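# Review: Dreta Bench Enclosure and the Bravero Practice Guide for Two-Arm Tabletop Cells
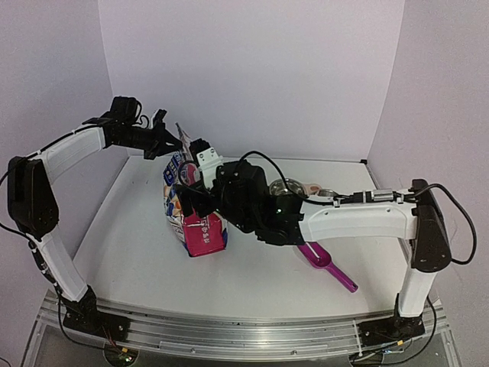

The Dreta enclosure is sold as a set with the Bravero practice guide, a spiral-bound document that sets out how a small two-arm station should be built, wired, checked and run. The panels and the guide can be bought separately. I reviewed them together, as the guide assumes the panels and the panels make limited sense without the guide.

The evaluation ran in the Astport workshop through most of February, on kitchen-type tasks: handling flexible packaging, scooping, transferring to a bowl. The arms are light desktop units mounted on an extruded aluminum rail. Neither product is aimed at industrial robots behind a fence, and neither should be used as a substitute for a proper risk assessment on larger equipment.

## What is in the box

- Three wall panels, pale matte finish
- Corner fittings, black
- A smooth white tabletop surface
- The practice guide, current edition
- A card of inspection labels, 50 pieces
- A laminated start-of-shift sheet

Assembly took two people less than an hour. The panel edges are straight, and the seams close to a thin dark line when the corner fittings are tightened in the order given. Tightened in any other order, the left seam opened at the top by a visible amount. The guide mentions the order once, in a footnote. It belongs in the assembly steps.

## The enclosure

The panels are not guarding and the guide says so on its first page. They give the station a plain, repeatable background, keep loose items from leaving the table at the back and sides, and mark a boundary that people in the room can see. The front stays open.

Stiffness is adequate. A panel pushed at mid-height by hand flexes and returns. An elbow driven slowly into the side wall during setup moved the wall before the arm reported a fault, so the wall should not be counted on as a hard stop. Joint limits have to be set in software, and the guide's procedure for this (section 4) is the best part of the document. It has the operator move each arm by hand to its widest intended posture, record the joint values, subtract a margin, and then try to violate the limit at low speed. The whole procedure took 15 minutes per arm the first time.

The matte finish controls glare from the walls. It does nothing for glare from objects. Polished bowls, foil packaging and glossy plastic tools all produce highlights that move as the arms move. The guide recommends diffuse overhead light and a check with the actual objects on the table. That advice is correct and incomplete: it gives no acceptance level, so two operators can run the same check and reach different results.

## The guide, section by section

**Section 1, scope.** Clear. It states the arm size the guide covers, excludes heated tools and blades, and excludes operation with a person's hands inside the shared reach of both arms.

**Section 2, mounting.** Both bases go on one common rail. This is good practice and I would treat it as a requirement. Separate clamps allow the distance between bases to drift, and a two-arm task with both grippers on one object is sensitive to that distance. The guide calls for a witness mark on the rail at each base and a visual check at every start. It does not give a torque value for the base fasteners. We used the rail supplier's value.

**Section 3, cables.** The weakest section. It requires a service loop at every elbow and clips along the forearm, both sensible. It then sets a single minimum bend radius for all cables, which is too generous for thin signal leads and probably too tight for the thicker power runs. It also says nothing useful about loops near the gripper. Any cable that can swing in front of the fingers should be checked through the full range of wrist rotation with an object held, and the check should be repeated after each change of gripper. We added this to our own sheet.

**Section 4, joint limits.** Covered above. Follow it as written.

**Section 5, shared objects.** This section covers tasks where both grippers work on one item, such as a bag. Its rules are short:

1. Define which arm leads. The other arm follows or holds.
2. Limit closing force to the lower of the two values found in single-arm trials.
3. Release one arm at a time.
4. On a fault in either arm, stop both.

Rule 4 is the important one, and the default configuration on our controller did not satisfy it. A fault on the follower left the leader running. Correcting this took a change to the fault handler and a repeat of the stop test. Any buyer should run that test before anything else.

Rule 2 works well on boxes and rigid tubs and poorly on film. Flexible packaging gives way under the fingers, and the force that holds a full bag crumples a half-empty one. The guide should ask for trials at several fill levels. Wuisan's free checklist for packaging tasks handles this better, with separate rows for full, half and nearly empty.

**Section 6, tools and loose items.** Hand tools are to be placed on the table in a recorded start position. Long handles should point away from the arm that will pick them up second. Items not used in the task come off the table. The section is short and practical, although the handle rule conflicts with the grasp direction some scoops need. We logged a deviation, which the guide permits.

**Section 7, records.** Each session gets a record with the operator, the station state, the object set, limits in force and any stops. The template fits on one page. Stops are divided into protective, operator and unexplained. An unexplained stop holds the station until someone has reviewed the log. Keep that rule even when the schedule is tight.

## Test results

The enclosure stayed up for 3,000 task cycles. After the last cycle the seams were rechecked, and one corner fitting had backed off by a quarter turn. No panel had shifted enough to see. The surface showed fine scuffs near the front edge and wiped clean with a damp cloth. Abrasive pads leave marks, so do not use them.

Stop behavior was tested at the start of each session. After the fault handler change, both arms stopped on every trial. The start-of-shift sheet caught two real problems: a connector not fully seated on a lower link, and a base that had moved off its witness mark after a Wednesday cleaning. Neither would have been found by the software self-test.

The inspection labels are poor. The adhesive lets go on textured plastic within days, and the print is too small to read from a standing position. Buy others.

## Comparison

The Wuisan checklist costs nothing and covers most of sections 5 through 7. It has no mounting or limit-setting procedure. A shop that already has sound procedures for those two items could start with Wuisan and a set of plain panels from any supplier. A shop starting from nothing will save time with the Bravero guide.

At 800 dollars for the set, most of the price is in the panels. The guide alone is fairly priced. The panels are well made and more expensive than they need to be, particularly as replacement corner fittings are sold only in full packs.

## Recommended changes before use

- Move the corner tightening order onto the shift sheet until the footnote is corrected.
- Add a cable check at full wrist rotation with an object in the gripper.
- Test rule 4 of section 5 on the real controller, with the fault injected on each arm in turn.
- Record fill level for all flexible packaging.
- Write down a lighting acceptance level and keep a reference shot of the empty table.
- Recheck corner fittings weekly.

## Ratings

| Item | Score (of 5) |
|---|---|
| Panels, build | 4 |
| Panels, value | 2.5 |
| Guide, mounting and limits | 4.5 |
| Guide, cables | 2 |
| Guide, shared objects | 3.5 |
| Record template | 4 |
| Labels | 1 |

The set is recommended for new two-arm stations, with the changes listed. For existing stations, buy the guide only. Bravero has said that a revised section 3 is in preparation, and this review will be updated when it is available.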